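Chamado 464 -- Suronness, suporte interno
Assunto: impressora de etiquetas Gauthier solta etiqueta em branco entre duas impressas
Estado: resolvido, em observação
Abertura: fevereiro de 2025
Sistema afetado: Prorora (módulo de expedição)

Relato inicial

A impressora da expedição passou a pular uma etiqueta a cada impressão. Sai uma correta, sai uma em branco, sai outra correta. O conteúdo está certo e o código de barras lê bem no coletor. Acontece tanto no lote quanto na reimpressão avulsa. O rolo foi trocado ontem por um do fornecedor novo, Witanar, mesma medida do anterior segundo a nota.

Primeira resposta do suporte

Favor informar se a página de teste, impressa pelo botão do painel, também sai com etiqueta em branco no meio. Informar também se o driver foi atualizado e se alguém mexeu no modelo de etiqueta dentro do Prorora. Não reinstalar nada por enquanto.

Retorno do usuário

Teste pelo painel: sai normal, uma atrás da outra. Driver não foi mexido. Modelo também não, a última alteração registrada é de outubro. Desligamos e ligamos a impressora e continuou igual.
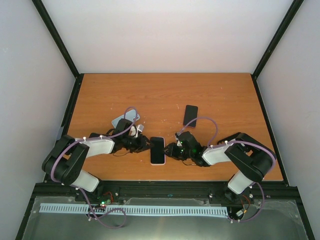

Registro técnico por Merle Waaka
Suporte de aplicações, Suronness

Com o teste do painel saindo certo, deixei o sensor para depois e fui primeiro à fila. Limpei a fila de impressão, reiniciei o spooler e mandei uma etiqueta avulsa. Mesmo defeito. Mandei a mesma etiqueta a partir do bloco de notas, usando o driver com o tamanho padrão: saiu sem etiqueta em branco. O problema então só aparecia com o tamanho de página que o Prorora envia.

Comparei as medidas. O modelo no Prorora está com altura de 17 milímetros mais o intervalo. No rolo antigo o intervalo era de 3 milímetros. Medi o rolo Witanar com a régua e deu 2. A nota traz só a medida da etiqueta, sem o intervalo, e por isso a compra passou como igual -- o papel em si tem a mesma largura e a mesma altura.

Com o intervalo errado, a impressora entende que a página ainda não acabou quando chega na etiqueta seguinte e avança até a próxima marca. O teste do painel não usa o tamanho enviado pelo sistema, usa o que o sensor mediu na calibração.

O que foi feito:

Intervalo corrigido para 2 milímetros no modelo de expedição e no modelo de devolução.
Calibração do sensor com o rolo novo já encaixado e a tampa fechada.
Preferências do driver salvas de novo, na aba de padrões do computador. Na aba do usuário o ajuste se perde quando troca o turno.
Impressão de umas vinte etiquetas em lote, sem falha.

Uma observação: na primeira tentativa a calibração parou no meio com luz vermelha. A guia lateral estava folgada e o rolo corria para a direita. Encostei a guia e repeti.

Retorno do usuário

Imprimimos o lote da tarde inteiro sem etiqueta em branco. Ainda temos rolos do fornecedor antigo no armário. Dá para usar?

Resposta do suporte

Dá, mas vai precisar voltar o intervalo para 3 e calibrar de novo. Deixei no Prorora uma cópia do modelo com o nome terminado em "antigo". Não misturar os dois no mesmo turno. Se a etiqueta em branco voltar com o rolo Witanar, anexar a este chamado a folha de configuração que a impressora solta segurando o botão de avanço.

Pendências

Pedir à área de compras que inclua o intervalo na descrição do item.
Conferir se a impressora reserva está com o modelo corrigido -- ela estava desligada durante o atendimento.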